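Grustent: Progress Report to the Vanags Fund
Reporting period: third quarter of production
Prepared by: Evangelia Kourkoulas, production lead, Orkska

Status

Grustent remains on schedule for a September release on desktop. The console version is three weeks behind the plan submitted with the application. The delay is confined to certification preparation and doesn't affect the budget lines covered by the grant.

Work completed

Chapters one to four are content complete. Chapter five is playable from start to finish with placeholder music. The dialogue system was moved to the new branching format, and all 3677 lines of script were imported and checked against the writer's master file. Lines with missing speaker tags were corrected by hand. The save system now stores chapter state separately from player settings, so a settings reset no longer clears progress.

Load times between the harbor and the upper town were over the target set in milestone two. The two areas now share a texture set and the transition meets the target on the minimum specification machine. Memory use in the upper town is still higher than we want at night, when all window lights are active.
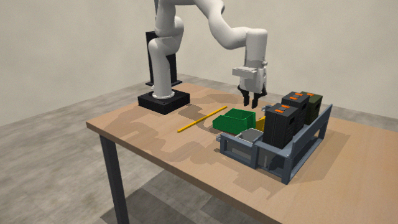
Film adaptation

Itville holds the option for an animated feature based on Grustent. The option agreement was signed during this period and a copy is attached as Annex B. Magdalini Alexiou is the contact on our side and reviews each treatment for consistency with the game script. The first treatment has been received. Our notes concern the ending, which in its present form discloses a plot point held back until chapter six. Itville has agreed to revise it.

No grant money has been spent on the adaptation. Staff hours are logged under a separate code.

Localization

The fund asked for six languages at launch. Translation is finished for three and under way for the others. Font support is in place for all of them. Text overflow in the journal screen is the main open defect, and longer entries will be split across two pages.

Risks

Console certification: a failed first submission would move the console release past the end of the grant period. We have reserved time for one resubmission.

Music: the composer's final delivery falls close to content lock. Chapter five can ship with the existing themes if the delivery is late.

Budget

Spending is within the approved total. We request permission to move the unspent travel allocation to localization testing. A revised table is attached as Annex C.

Next period

Chapter six, final music, the journal screen fix and the first console submission.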